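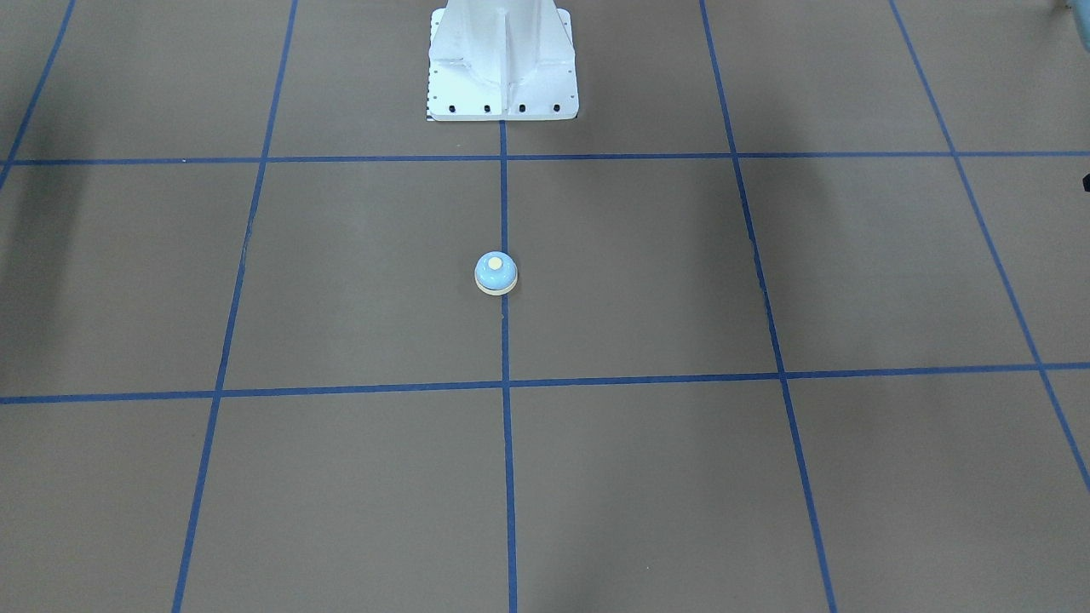
Plerkcombe Bus Complaints
Data card, second release

Contents

One table, 922 rows, one row per complaint received by the Plerkcombe town bus line. The first release had 764. The rest were in a drawer.

Collection

Letters, phone messages and the web form, typed up by Shirley MacLeod over one long winter. Spelling was left alone. Capital letters were left alone too, and there are a lot of them.

Columns

route: Falell, Dufour or Starnar. Riders who wrote "the late one" were coded as Dufour after checking the stop.
month: month of the complaint, so December is very well represented.
text: what the rider said, minus names and phone numbers.
topic: late, early, cold, driver, fare, other. "Early" is rarer than "late" but much angrier.
reply: yes or no. Mostly no.

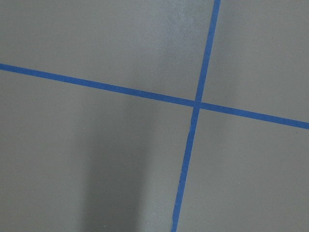
Known problems

The Falell route accounts for 483 rows, and 400 of those come from the same stop. Please don't publish a chart saying Falell is the worst bus in town. It may be, but this table can't tell you.

Happy riders are missing. The form had no box for them.

The topic column was coded by one person, usually after lunch. A dog on the back seat is filed under "driver" in one row and "fare" in another. Both will be fixed in the next release, or argued about.

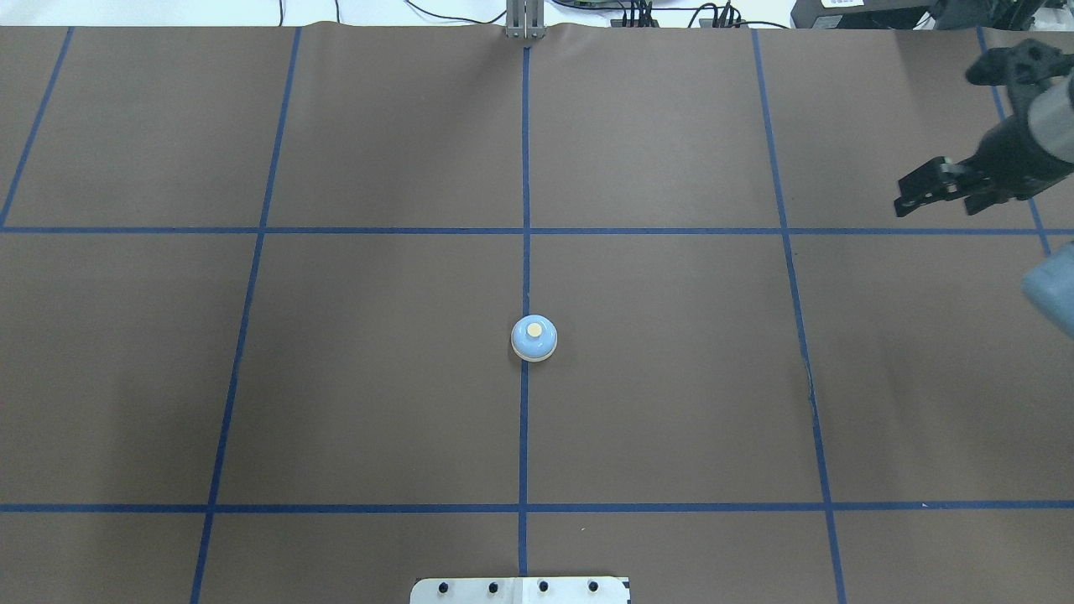
License

Free to use, share and change with credit to Shirley MacLeod. Corrections are welcome by mail. Complaints about the bus should go to the bus line, which has a drawer.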